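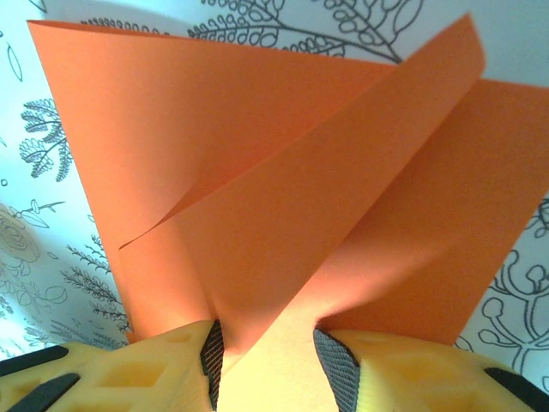 Home Posts Replies Media Likes

Cormier Library Service
Changes to borrowing at the Drostia branch

1/ The Cormier Library Service has completed its review of loans at the Drostia branch. The new terms apply from Mon 14 June and are set out in this thread.

2/ Adult members may keep standard books for 14 days longer than before. Loans already open on that date will be extended without any need to call or visit the desk.

3/ Reserved titles will be held for four working days. After that they pass to the next reader in the queue. Members who cannot collect in time may name another person, who should bring the member's card.

4/ Fines on children's books have ended. Charges for lost items remain, and may be paid in up to three parts by agreement with the branch. 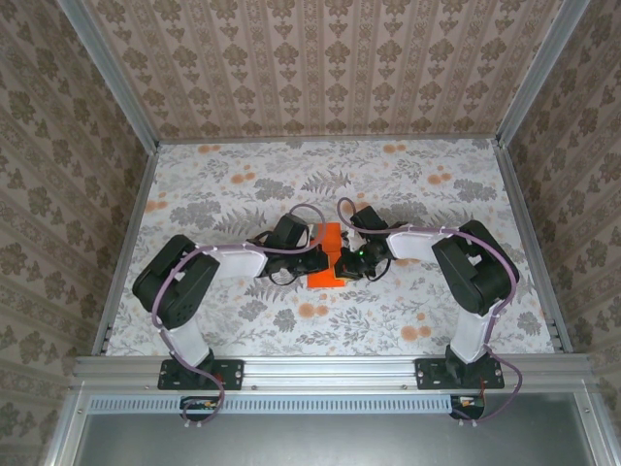
5/ Large print and audio titles may be renewed by telephone as well as at the desk. The line is open during branch hours. Messages left in the evening are answered the next working day.

6/ The reading room on the upper floor will open 45 minutes earlier on weekdays. The lift is in service. The side entrance on Zandero Street stays locked until the main desk opens.

7/ Questions about existing charges should be sent to Liette Thibodeau, Head of Lending. Requests for the home delivery round go to Amândio Abreu, who also looks after the Jelta village stop.

8/ Printed copies of the full terms are kept at the front desk, and can be posted to members on request. The terms will next be reviewed in December. Written comments are welcome before then.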